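Bråten Clulby 42 Benchtop Dehumidifier: Four Months in a Basement Workshop

I bought the Clulby in April to replace a compressor unit that had iced up every spring for as long as I owned it. The room is a below-grade workshop with block walls, a sealed slab and one small window that doesn't open far enough to be useful. It holds hand tools, a drill press, boxed hardware and a stack of maple that I would like to keep flat. Before the swap, relative humidity sat in the high sixties for most of the summer.

The Clulby is a desiccant machine. Instead of a cold coil it has a slowly turning wheel coated in a moisture-absorbing material. Room air passes through one part of the wheel and gives up its water. A heater drives that water off another part of the wheel, and it condenses and drains into the tank. The practical result is that it keeps working in a cool room, where a compressor unit spends much of its time defrosting. The cost is power draw. A desiccant machine uses more electricity per pint in warm conditions, and all of the heater's output ends up in the room.

Setup

Assembly consists of fitting the tank and clipping in the filter. The manual is a folded sheet with small type and a usable wiring diagram. There is a port for continuous drainage, but the hose is not included and the fitting is a metric size that my local hardware store didn't carry. I ended up with a Ninier adapter kit, which has two barbs and a clamp and seals well once the clamp is tightened past the point that feels sensible.

The feet are hard plastic. On a bare bench the case buzzes at the higher fan speed. A piece of cork under it fixed that.

Operation

There are two fan speeds and a dial for target humidity. The dial has no numbers, only a thick line that gets thinner. I set it by comparing against a separate hygrometer and put a paint mark at the position that holds 50 percent. The setting has not drifted since then. The built-in sensor is mounted close to the intake and reads the air beside the machine, so the far corner of the room runs a few points higher. Moving the unit away from the wall narrowed the difference.

With the fan on low I can hold a conversation next to it. On high it sounds like a range hood. There is no compressor thump on startup, and I appreciate that more than I expected to. When the tank fills, the machine shuts off and shows a red light. It does not beep. If you rely on the tank and don't look in daily, you will come down to a damp room and a red light.

I logged 3,705 running hours on the previous machine, mostly because it had an hour meter. The Clulby doesn't have one. For a device with a wheel, a motor and a heater that all wear, this is a poor omission. I wired a cheap timer into the outlet box instead.

Maintenance

The filter slides out from the back and rinses clean under a tap. In a shop it needs this more often than the manual suggests. Fine sanding dust gets past the mesh, and anything that reaches the wheel stays there, so I now shut the unit off before sanding and leave it off until the air has cleared. The tank has a square inside corner that collects slime. A bottle brush reaches it.

Compared with the Velo

I borrowed a Velo compressor unit of similar price for two weeks in June. In the warmest stretch it pulled water faster and used less power doing it. On cool nights it spent much of the time in defrost, and the room climbed back before morning. It was also the heavier of the two, and its tank held more. For a garage or a laundry room that stays warm, I would buy the Velo. For a basement that drops into the fifties, the Clulby is the better match.

Verdict

The machine does its job in a cool room and is simple to take apart. The unmarked dial, the silent tank alarm and the missing hour meter are all cheap things to have left out. Drill press table and plane soles have stayed free of new rust since it went in. I'll add a note after the first winter, when the heater will be doing most of the work.

Reviewed July 11, 2026. Unit purchased at full retail price.

Contact | Copyright 2026, all rights reserved | Back to top 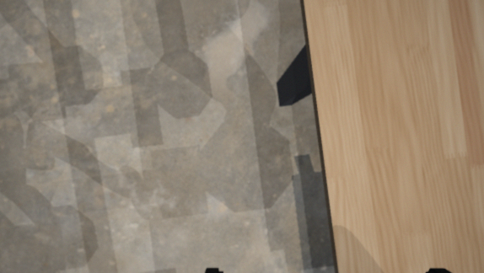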